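About Ruris

Ruris teaches robots to do small, dull jobs with two arms. We do it the slow way, which means a person does the job first, through the robot, over and over, until there's enough of it on record for the robot to have a go on its own.

We started as a side project at Kesport, where the job was writing motion programs for packing lines. Every program took weeks and worked beautifully until somebody changed the size of the carton. One September a client asked whether we couldn't just show the thing what to do. We said it was more complicated than that. Then we went back to the workshop and spent the winter finding out that it was more complicated than that, but possible.

What we do

You bring us a task. It's usually something your staff can do while talking about the footy and your existing machinery can't do at all: putting parts in a tray the right way up, threading a cable through a clip, folding a flap that has opinions. We set it up on a bench, put an operator on the controls and record demonstrations. You get the recordings, a trained model, and a frank note about which bits it's bad at.

We have two ways of showing a robot a task.

By hand. The operator takes hold of the arm and moves it through the job. It's good for wiping, pushing and anything where you need to feel the contact. It's also good for the shoulders, in the sense that you'll know you have them by mid-afternoon.

By remote control. The operator works a pair of smaller arms and the big ones copy. Most of our two-armed work is done like this. New operators are hopeless at it for two days and then quietly become insufferable. The cameras ride on the arms, so the robot learns from a view close to the work, and our operators have learned to think about what the gripper can see as well as what they can see themselves.

A typical order is 30 demonstrations to find out whether the idea is silly, followed by a proper batch if it isn't. The longest batch we've done for a single task was 133 in one stretch, for a tray-loading job at Peñalver. We can all still do that job with our eyes shut. The robot can't, but it does very well with them open.

Where we work

The workshop is in Grarbridge, in a big high-ceilinged room with ducts and pipes overhead and more stage-style spotlights than a robotics company strictly needs. The main bench has a pale wooden top, and the arms work over it from either side. Whatever the task is goes in the middle. Everything else goes behind it, and we do tidy up, on a schedule known only to ourselves.

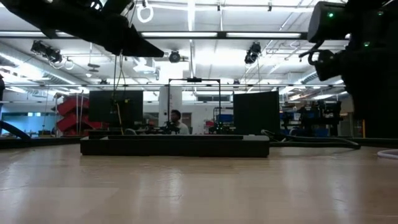 How we teach

We have 3 rules, and they've survived longer than most of our coffee machines.

Do it the same way, but not too much the same way. If the tray always starts in one exact spot, the robot learns the spot and never really learns the tray. We shift things between takes. Operators who like things lined up neatly find this upsetting and we're sympathetic, up to a point.

Keep the fumbles that get fixed. A demonstration where the gripper misses, backs off and tries again is worth having, as the robot is going to miss too. A demonstration where the operator sneezes and launches the part across the room gets deleted, usually after everyone has watched it.

Stop when you're tired. Sloppy driving makes a sloppy robot. Sessions are short, breaks are real, and no one records after 4 pm.

Who we work with

Small manufacturers, mostly, plus a few labs that need data and would prefer someone else's wrists did the work. We're happy to run a session at your place if the job won't travel. We'll need a solid table, power, decent lighting and a door wide enough for the crates. Please measure the door.

What we don't do

Humanoids, cooking, or anything involving live animals (we were asked). We also won't promise that a robot will be faster than your best person. It probably won't be. It'll be about as good as a decent new starter who doesn't mind doing the same thing all day.

Visiting

Prospective clients are welcome in Grarbridge by appointment, mornings preferred. Bring the actual parts, including the bent ones. You can have a turn on the controls if you like, and we'll keep a straight face for as long as we can manage.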